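Visit to the Marinescu lab, Jun 16, 2022

Felista Kashindye and I spent the morning at Marinescu, where Kheri Mussa's group is teaching robot arms to fold clothes from human demonstrations. People do the folding with hand-held grippers, and the recordings are used to train the arm. The method is called Urau. 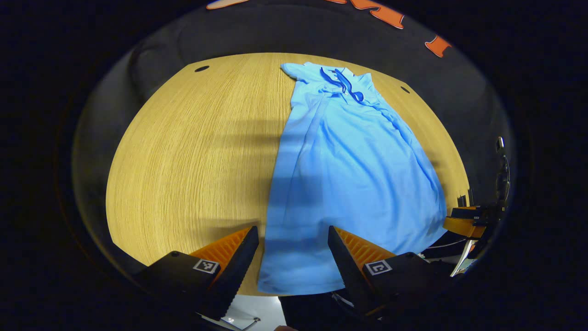 Mussa said shirts are the hard case. A towel has four corners and a shirt has sleeves, a collar and a hem that all move when you pull on one of them. The group has 200 demonstrations so far and threw out 62 of them, mostly for dropped hems.

We asked how the trained arm does. On shirts it had seen before, 94 percent of folds passed. On new shirts it was 62 percent – Mussa gave us that number without being asked.
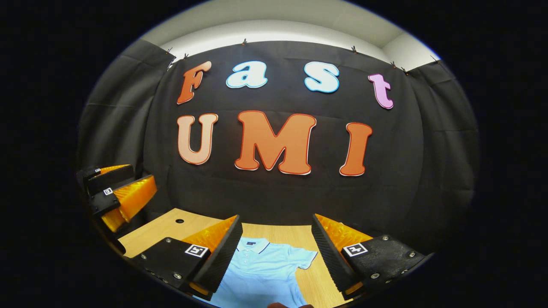

Training takes 2 days on their machine. Felista wanted to know about thicker fabric, and the answer was that they plan to start on sweaters in November. We left at noon and drove on to Gindanura.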